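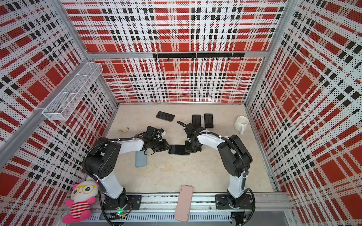
Hooks are wasted on phones, according to one reply to the February item on bench walls, and anything with a glass front should live in a tray with a lid. The same reply asked why we keep recommending perforated panels to people whose smallest regular job is sorting old handsets, and whether a plain painted board would do as well.

The point about hooks is fair. A bare handset has nothing to hang it by, and a case with a strap loop puts the whole weight on one corner. What the hooks are good for is everything that travels with the phone: charging leads, a lanyard, a cloth, the SIM pin on a loop of thread. A black rail fixed just under a horizontal bar on the back wall, as in the tartan bay, puts those at hand height and leaves the tabletop to the phones.

On panels versus board, the case for perforations is that the fixings can be moved. Most people get the height of the first basket wrong. With a painted board that means filling holes; with a panel it means lifting the basket off and trying again. The drawback is cleaning. Dust settles in the holes, and a damp cloth pushes it further in. Use a dry brush first, working from the top.

Printed panels raise a separate matter. The plaid pattern, with its broad red blocks and black stripes on white, is cheerful, but dark dots in the print make it slower to find a hole when you are fitting a hook. Mark the hole with a scrap of masking tape before you pick up the fitting. If three walls are going up in the same pattern, do not try to match the lines at the corners. The side walls are seen at an angle from the front in any case and the join will look no worse.

Baskets. White wire mesh with dividers suits small boxed items and bagged accessories. It does not suit loose screws or SIM trays, which go straight through the grid. Line one compartment with card if you need it for small parts. Keep a basket on a side wall above the table and check that nothing in it overhangs the place where phones are set down. The Tolard bench has a limit of 200 grams per compartment written on a label, and this seems to have stopped the drift towards batteries and plugs being stored up there.

Laying out. The Steinarsdóttir sheet, which several groups now use, asks for handsets in separate positions with a gap between them. Two phones may lie side by side, long edges parallel, provided they are a hand's width from the next. Screens are kept dark while sorting. Black phones are hard to tell apart with the display off, so the sheet asks for a numbered sticker on the back of each before it reaches the table. Fit the sticker clear of the camera. Do not use the fabric type, which leaves glue.

A pale speckled top is a good choice for this work. Dark handsets show up well against it. Small beige objects do not, and a dish or holder close to the colour of the table is easily missed when clearing up. If you have one, run a strip of coloured tape round it. The same goes for anything clear or cream.

Drinks. The Zerkolness rule is that a mug may stand in a back corner and nowhere else, handle towards the person using it, so that it can be picked up without reaching round. Trimari does not allow mugs on the table at all. We have had letters on both sides and do not propose to print more of them. Whichever rule you keep, take the mug away at the end of the session. Tea dried to the inside is harder to shift on Thursday than it was on Monday.

Records. Trimari has now passed 3000 handsets logged on paper and will move to a spreadsheet in spring. The columns are unchanged: sticker number, make if legible, condition of glass, whether the SIM tray is present, where it went next. Leave a column blank if you do not know. A guess in the condition column causes more trouble later than a gap does.

Spare hook rails are available from the Tolard store while they last, in lengths of 9 hooks. Fixings are not included. Bring a note of the hole spacing on your panel, measured centre to centre, as the older panels take a narrower peg.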